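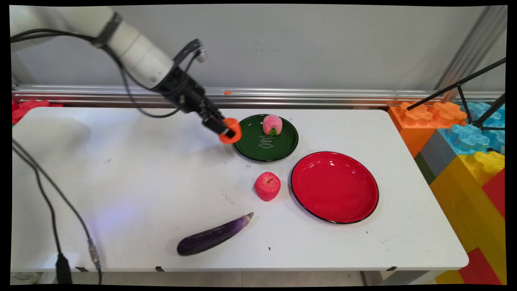
Figure 4. Robotic arm with orange gripper fingers above a dark green plate.

Section 4: Setting Up a Bout Card

Use this section to enter a fight card in Gorkell Event Desk before weigh-in. The procedure is the same for amateur and professional events. Only a user with the Matchmaker or Event Director role can create a card.

Before you begin, have the signed bout agreements at hand, together with the license number of each athlete and the name of the supervising inspector.

4.1 Creating the card

1. Sign in and select Events, then New Card.
2. Enter the venue exactly as it appears on the event permit. Venues used before, such as Prustgate Hall, can be chosen from the list.
3. Enter the permitted attendance. The field accepts whole numbers only. For Prustgate Hall in its standard cage layout, enter 2,238; for the extended layout, enter 3,208.
4. Select the rule set. The choice applies to every bout on the card unless it is changed under Bout Options.
5. Select Save Draft.

Note: A draft card is visible only to staff of the promoting organization. Athletes and their managers receive no message until the card is published.

4.2 Adding bouts

1. Open the draft and select Add Bout.
2. Enter the license number of the athlete in the red corner, then the athlete in the blue corner. Name, record and date of last contest are filled in from the license file.
3. Choose the weight class. For a catchweight bout, choose Catchweight and type the agreed limit in pounds.
4. Set the number of rounds and the round length.
5. Mark the bout as Main Event, Co-Main or Undercard. A card may carry only one Main Event.
6. Repeat for each bout, then drag the rows into running order. The opening bout goes at the bottom of the list.

Caution: If the system shows a medical suspension against either athlete, do not override it. Remove the bout and contact the licensing office. An override entered by mistake remains in the event log and cannot be deleted.

4.3 Replacing an athlete

Withdrawals are common in the final days before an event. Do not delete the bout -- deleting it also removes the running order and any purse details already entered.

1. Select the bout, then Replace Athlete.
2. Choose a reason for the withdrawal.
3. Enter the license number of the replacement and confirm the weight class again.
4. Attach the new bout agreement. Files larger than 800 KB must be reduced before they are attached.

4.4 Publishing

A card requires 2 approvals before it can be published: one from the Event Director and one from the supervising inspector. Select Send for Approval and check that both names are correct. Once published, the card is sent to the Gidine scoring tablets and to the Kleinschmidt display board, if one is connected.

Changes to this section are approved by Fumiko Fujimoto, Event Systems. Weigh-in entries are covered in Section 5.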